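Buy the Roll Coater You Can Clean

Most purchase requests for coating equipment are written around output. The form asks for line speed, web or panel width, coat weight range, and price. Cleaning time gets one line near the bottom, if it gets a line at all. I think this is the wrong order, and I think small and mid-size shops pay for it every shift.

The case I know best is a laminating shop at Geagea, where I spent most of August looking at why a two-roll coater rated well above the shop's needs was the slowest station on the floor. The machine was a Dratar, bought used, in good mechanical condition. The doctor roll was true and the rubber on the application roll had been recovered the year before. At rated speed it could coat almost 2000 panels in a shift. The shop needed 400. It often missed that figure.

The loss was in changeover. The shop ran a water-based adhesive in the morning and a different one after lunch, and the two could not be allowed to mix. Each change meant draining the reservoir, flushing the rolls, wiping the end dams, and checking the nip again before the first good panel. The end dams were held by four bolts each, two of which could be reached only with the side guard removed. The side guard had its own fasteners. A job that the manual treated as a short pause took the better part of three hours on a bad day.

None of this shows up in a speed rating. The rating is true, and it describes a machine that is already clean, already set, and already full of the right adhesive.

What the rating leaves out

A coater is a machine for holding a wet film at a controlled thickness. Everything in contact with that film will collect dried material at the edges, where the film is thinnest and the air gets to it first. Dams, roll ends, drip pans, and pump fittings are the usual places. A buyer who asks only about the rolls is asking about the part that causes the least trouble.

Ximeng Mao, who runs maintenance for the shop, keeps a plain log of stoppages by cause. Roll damage appeared 3 times in the period I looked at. Hardened adhesive at the dams appeared on most pages. Her view is that the dams should be treated as tooling, with a spare set on the shelf, so that a dirty pair can be pulled and soaked while the clean pair runs. I agree with her, and I would go further and say that a machine whose dams cannot be swapped without tools should be marked down at quotation stage.

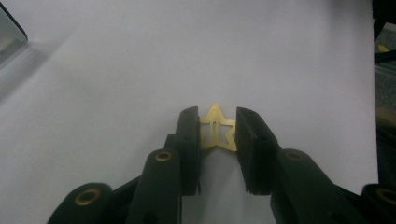 Fasteners and access

The cheapest improvement available on most coaters is a change of fastener. A captive quarter-turn stud in place of a loose cap screw costs little, removes a wrench from the job, and cannot be dropped into the pan. Builders resist this on the grounds that a bolted joint is stiffer. For a bearing block, that is a fair argument. For a splash guard it is no argument at all.

The Zisico units I have worked with do this well on the operator side and badly on the drive side, where the chain guard still has to come off before the lower pan will slide out. The Drimurance 2115 has the opposite layout: a pan that comes straight out, and a pump that can be drained only from behind. Either one is workable if the floor plan allows for it. Both are often installed against a wall, which removes the access that the designer assumed.

Nisreen Hattar, who handles purchasing for the same shop, made a reasonable objection when I raised this. Cleaning time depends on the crew, she said, and a supplier will not guarantee a number that depends on someone else's people. That is correct. A supplier can, however, be asked to demonstrate the task. Have the machine run with adhesive at the builder's plant, let it stand through a lunch break, and then watch one technician bring it back to bare rolls. Write down which tools were used and which guards came off. Compare that sheet across the quotations.

A wider reservoir, a faster drive, and a digital nip readout are all useful, and I would accept any of them at the right price. I would not trade drain access for any of the three. A shop with long runs of a single adhesive can weigh the matter differently, and for such a shop the standard form is probably good enough as it stands.

The Geagea shop has kept its Dratar. The side guard now hangs on lift-off hinges made in-house, and a second set of dams is on order. The two hidden bolts are still there.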